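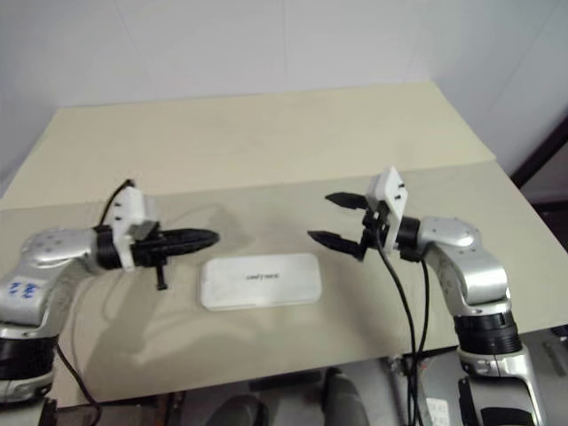 I have spent most of this summer teaching a pair of robot arms to deal with a white case, and I've come round to an opinion that half the people I work with think is daft. If you want good demonstrations, stop trying to make them look good.

Some background. At Womden we show the arms a task by remote control. You sit down, take hold of the two controllers, and whatever your hands do the grippers do a moment later. Every run gets saved and the whole pile goes off to training. For the case job we collected 300 runs in August, and I did 141 of them myself, which is why I feel entitled to moan.

The first 90 of mine were gorgeous. I'd practised! I moved slowly, I lined the fingers up with the edge before I closed in, and if I fluffed a grab I binned the run and started over (our old instructions, inherited from the Plalusero project, told us to do just that). Anyone watching would have thought I was a very calm person.

Then the trained arm had a go on its own, and it was fine right up until it was slightly off. One finger would catch the lid, the case would swing round a bit, and the arm would carry on as though the case were still where it had been. Well, of course it did. I had never once shown it what you do when the case has moved. I'd thrown all of those away.

So I'm now firmly in favour of leaving the fumbles in. Miss the edge, back off, have another look, come in again from a bit further left. That's how I pick up anything at home before my first coffee, and I don't see why the robot should get a tidier version of me. I'm not saying do it badly on purpose, mind. A colleague tried that for an afternoon and the runs had a hammy feel to them, like someone pretending to trip. Just work at a normal speed and keep what happens.

The fair argument against is that the arm copies everything. If I dither for two seconds over which hand goes first, it learns to dither, and I have watched it do so and felt personally insulted. People at Arruda, who tried our Zitwood controllers in the spring, prefer guiding the arm directly by hand for that reason. You feel the weight, they say, and you hesitate less. Maybe. I tried it and my shoulders gave up well before lunch, and with two arms you really want a second person, and then you're arguing about who let go.

I'd cut the dithering and keep the mistakes, and yes, somebody has to sit and decide which is which. We kept 112 of my runs in the end. I'd quite like some of the others back.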